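Gralent Forum > Food Service Automation > Counter and Front of House

Menu handling cell at a takeout counter, six weeks in

counterload_mk
Posts: 349

We run a takeout and small dining room in Gistcombe. In April we put a single arm on the order counter to handle printed menus: pick from the stack, present to the customer, retrieve, return to stack. The controller runs Nukari. It does nothing in the kitchen.

The reason was interruption. The counter person also packs bags and takes phone orders, and every menu handed over was a break in one of those. Numbers from the log so far:

Pick attempts: 3244
Clean single pick: 94 percent
Remainder: double pick, no pick, or dropped on return

What I did not plan for is where the work went. The counter person no longer hands out menus but does clear faults, square the stack, and pull damaged sheets. The phone orders are better. The job is different, and I have not changed the job description or the pay.

Question for the group: is anyone else handling uncoated or light stock with parallel fingers, and what did you do about curl? 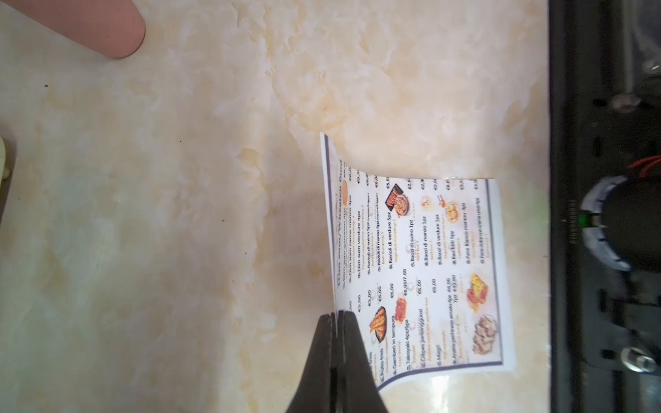
Dim sum page under the gripper. Note the lift along the top edge of the sheet.

The stone pattern of the counter also gives the edge detection trouble. White paper with a thin dark blue border on cream marbling is a poor target, and the border is doing most of the work.

---

platen_dry
Posts: 2112

Curl is a storage problem before it is a gripping problem. Keep the stack flat under a weight overnight. If the sheets live near a steamer you will never win.

I would also look at where you take hold. Gripping at one edge leaves the opposite edge free to rise. Suction on two points toward the middle, low vacuum, would keep it flatter.

---

oldwick77
Posts: 58

Suction on porous paper is how you get double picks. I went the other way, from cups back to fingers, for that reason. Pads with a softer face and a slower close took care of most of ours.

Agree on the storage.

---

tessel_r
Posts: 430

I will ask the obvious one. Why is this automated at all? A menu rack on the wall costs less than one of your gripper pads. Customers take one and put it back.

---

counterload_mk
Posts: 350

We had a rack. Menus left the building or came back folded. Also, the menu is in Italian with smaller English under it, and people ask which page has the dumplings. The cell presents the page they ask for. A rack does not.

I accept that the payback is weak on menus alone. Bag labels are next on the same arm.

---

tessel_r
Posts: 431

Then the counter person used to answer that question, and now doesn't. I worked a counter for years. "Which page" is how you find out somebody has a party of eight and wants advice. You have taken that out and left them the jams.

---

lineside_b
Posts: 97

Partly agree with tessel_r. We put a tray return unit in at the Marchand site and saw the same thing. Fault clearing fell to whoever stood closest, which was always the same 2 people. They were not trained for it and it was on no schedule. What fixed it was boring:

Fault clearing written into one named role per shift
Paid training time, off the floor
A stop button within reach of that role, and permission to leave the unit off during a rush

The last item mattered most. Before that, staff kept nursing a faulted unit through the rush with a line at the counter.

---

oldwick77
Posts: 59

Permission to leave it off, yes. Ours gets parked every Saturday evening. Throughput by hand is better when the room is full.

---

counterload_mk
Posts: 351

Useful. Actions on my side: stack under weight overnight, softer pads, slower close. Park it on Saturday and compare. I will also write up the fault role and take the pay question to the owner this week.

tessel_r, I asked at the counter this morning. The answer was that they do not miss handing out menus but do miss knowing what people are about to order. I may try having the cell present and the counter person greet.

---

platen_dry
Posts: 2113

Post the pick rate after the storage change, before you swap the pads. Otherwise you will not know which one did it.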